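## Part 3: Setting up the table and sorting your lids

OK, so you've got the shelf up and the drawer dividers in (if not, go back to Part 2, I'll wait). Next comes the bit I enjoy most, which is getting a good clear work surface going and finally matching lids to tubs!

1. Wipe the tabletop down with a barely damp cloth, following the grain. Mine is light wood with plenty of marks in it, and I've stopped fussing over them.
2. Dry it right away with a towel. Leave it alone for 3 minutes while you fetch your tubs.
3. Bring over one drawer's worth at a time. I tried doing the whole kitchen once and we ate dinner standing up.
4. Hold each round lid up on its edge and look along the rim. A flat one goes in the keep pile, and a wavy one goes in the maybe pile.

**Note:** Don't squeeze hard when you do the edge check. A thin lid will bow under your fingers and you'll end up blaming the lid. 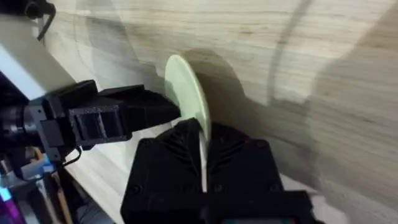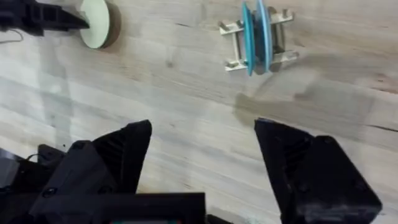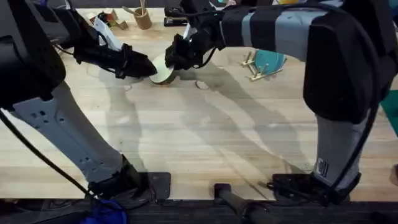
5. Try each keeper on its tub, press all the way around, then tip the tub over the sink with a little water in it. Drips mean it goes to the maybe pile too.
6. Stack the keepers flat, no more than 6 high, biggest at the bottom. Samira Jaber stores hers upright in a Trosten rack and swears by it, so if you have the rack, go ahead and use that instead.
7. Go through the maybe pile one last time. Anything that still won't seal can live under a plant pot (or go in the recycling, if your town takes it).

**Caution:** If your tabletop has a crack or an open seam, keep the water test well away from it. I let a puddle sit on an old table overnight one November and the seam opened up wide enough to lose a toothpick in.

**Caution:** No hot pans on the bare wood, please, even for a second. Use a trivet or a folded towel.

When you're done, give the table another wipe and put the tubs back with the labels facing you. Part 4 covers the labels themselves, and you'll want a marker that survives the dishwasher.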